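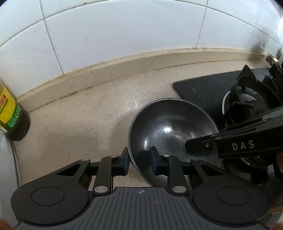

Kitchen Demonstrators and Shift Advisers Wanted

Nallness Kitchens, Skomolthorpe
Paid, part-time and full-time places
Posted 8 February 2021

We cook and pack meals for schools, clinics and a few office canteens, and we're looking for people who know their way around a stove and a sink to help us teach robots the dull parts of the job. You don't need to have touched a robot before. Most of us hadn't when this started. What we need are people who have cooked for a living, or cooked for a big family for years, and who notice how they do things with their hands.

The project is called Turna. It's run jointly by our own kitchen staff and a small engineering team led by Su-bin Yoon, and it has one plain goal: to take the lifting, stacking, scrubbing and fetching off the cooks during the longest part of the shift. Anyone who has moved woks around for six hours knows where it hurts the next morning. The cooking itself stays with the cooks. That was written into the agreement with staff before the first piece of equipment came through the door, and it's still there.

What you would be doing

Demonstrators work with a pair of hand-held grippers, one in each hand, and carry out ordinary kitchen tasks with them. You pick up a wok by the rim, turn it, set it down, steady it with the other gripper. You unstack bowls and stack them again. You move a plate out of the way, put a bottle back beside the others, clear a bit of counter next to the stove. The recordings go to the engineering team, who use them to train the arms that will later do the same jobs on the line.

It's more fun than it sounds! The first morning is clumsy for everybody (a gripper has two fingers and you are used to ten), but there's a real pleasure in working out the trick of each object. Bowls are the favorite argument in our break room at the moment. Do you go for the rim of the top one, or hold the whole stack still and lift from inside? Chantelle Ngubane, who came to us from the hot line and now leads the demonstrators, has strong opinions on this and will share them. 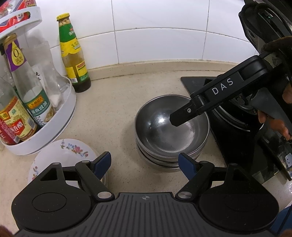
Nested steel bowls beside the stove, with a gripper in each hand or one person on either side.

We work in real home-style kitchens with real clutter. Sauce bottles, spice racks, shiny counters, pots on the stove. A robot that can only manage in a bare steel room is no use to us, so please don't expect a laboratory. Expect a kitchen, and expect to do some tidying of your own.

A normal session goes like this. You get a task sheet, usually one page. You set out the things it asks for, run the task, reset, and run it again with something changed – the wok tilted another way, the bowls a little farther back, a bottle on the other side. A block is 20 minutes, then you put the grippers down and rest your wrists. Please take the rests. We plan the day with them in it, and Chantelle will come and find you if you skip them.

Shift advisers

The second role is new this year, and we're very pleased to have the money for it. Advisers spend part of the week on their regular kitchen duties and the rest with the Turna team, saying what works on the floor and what doesn't. When an arm is tried out on the line, the adviser on that shift can stop it, and can ask for it to be moved or taken away. You would also sit with cooks and dishwashers, hear what they think, and bring it back in their words.

This matters to us because we got a few things wrong at the start. The first arm was put at the end of the wash station, where people like to stand and talk while the racks drain. It did its stacking, but it split the crew in two, and the evening shift hated it. Moving it one bay along fixed most of that. An adviser would have caught it on day one. We also learned that when the heavy lifting goes, the pace of the rest can creep up until people are just as tired in a different way. The shift plan now has a set limit on portions per person, and the advisers are the ones who keep an eye on it.

What changes for the people here

We get asked this at every interview, so we'll answer it now. No kitchen job has been cut under Turna, and the current agreement rules it out through next May, when staff vote on the next one. Some jobs have changed. Two porters have trained as arm operators. One cook tried it, missed the stove, and went back to her old station with no fuss and no loss of pay. New starters do less scrubbing than they used to and more prep, and some of them have told us they'd like a better balance between the two. We're working on it.

Who we'd like to hear from

People with at least a year in a busy kitchen, paid or unpaid. Home cooks, school cooks, dishwashers, bakers and caterers are all welcome, and so are people coming back to work after a long break.

You should be comfortable standing for a block at a time, able to hold a light tool in each hand, and happy to do the same thing many times over with small changes. Left-handers, please apply – we have too few of you. Small hands and large hands are both useful to us. If you have an old wrist or shoulder injury, say so when you write and we'll talk through what would suit you.

You don't need to read code. You do need to be able to say "this is a silly way to hold a pot" to an engineer, kindly, and then show a better one.

Hours and training

Full-time is 36 hours a week. Part-time demonstrators choose morning or afternoon blocks, and we try hard to keep them the same from week to week so you can plan around school runs and other work. Training is paid at the full rate from the first hour. Everyone eats with the kitchen crew, at no charge, and the food is good.

Demonstrators may ask to see their own recordings and may ask for any of them to be deleted. You won't be ranked against other people on speed. We're after steady, natural movements, and rushing spoils them.

How to apply

Write to Mirjam Peeters in the staff office, Room 223, Nallness Kitchens, Skomolthorpe, or drop a note at the front desk. Please keep it under 200 words. Tell us where you've cooked, which role you'd like, and one kitchen task you would gladly hand over to a machine tomorrow. Tell us one you'd never give up, too. We love reading those.

If we think it could be a match, Mirjam will invite you for a paid trial morning with Chantelle and one of the engineers. Wear shoes that don't slip, and tie back long hair. Aprons are on the hooks by the door.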